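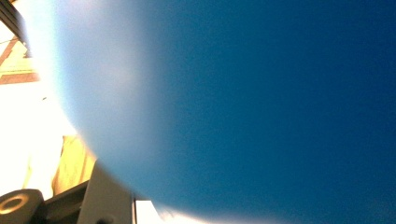 Something blue, very close up, from the camera on the hand-held gripper.

I went to the open day at Endstead in May. They have the back half of an old joinery shop past the rail line, and I've driven by it for a couple of years without knowing what went on inside. My neighbour Jummai Chukwu works there and put my name on the list. Parking was on the gravel and there was a sausage sizzle out the front, gold coin donation.

Most of the day was about the hand-held grippers. You squeeze the handle, the fingers close, and a small camera records the whole thing from just behind the fingers. The recordings go towards teaching a robot arm to do the same job later. I had expected to watch arms all day, but the arms were in the second room and the first hour was people picking things up.

Ladi Babalola ran the demonstration. He had a trolley of household items and went through them at a steady pace, talking as he worked. The recording came up on a monitor beside him so we could see what the gripper saw. It is a strange view. You lose all sense of how big anything is. When an object gets right up to the lens it turns into a wash of colour and the rest of the room is squeezed into a strip down one side, with the hardware poking up at the bottom. The blue one above is a fair example. There's a bit of grey bracket and a round knob in the corner, a lot of glare on the left, and then blue.

A man near me asked if footage like that gets thrown out. Ladi said no, they keep it. The arm will have the same trouble when it gets close to things, so it needs to have seen it. What they do throw out is anything where the person changes their mind halfway and puts the item back. He said a good operator gets through 300 recordings in a day and a new one is lucky to finish 101, which was his own first-day total and is written on the whiteboard in the tea room.

We were allowed a go after that. The gripper is heavier than it looks and my forearm was sore by the end of my turn. The main thing I did wrong was rush. I also kept turning my wrist to get a better look with my own eyes, and that swings the camera off the job. Jummai told me to watch the fingers and leave my head out of it. My second go was better. I got a sponge into a tub and was fairly pleased.

The arm room was the part the kids liked. Two arms were running, one sorting cutlery and one folding tea towels under a program they call Pindura. The cutlery one was slow but it got there. The tea towel one folded a few properly and then pushed the next one off the back of the bench, and a staff member walked round and picked it up. She said it had been trained on 2000 folds and that she'd like a lot more. I asked how long until it could do fitted sheets and she laughed and moved on to the next group.

I had a sausage, picked up a brochure and left at half past twelve. Jummai says they'll run another one once the new benches are in. If you go, wear closed shoes, as they turn people away in thongs, and park on the side nearest the rail line. The other side was full by ten.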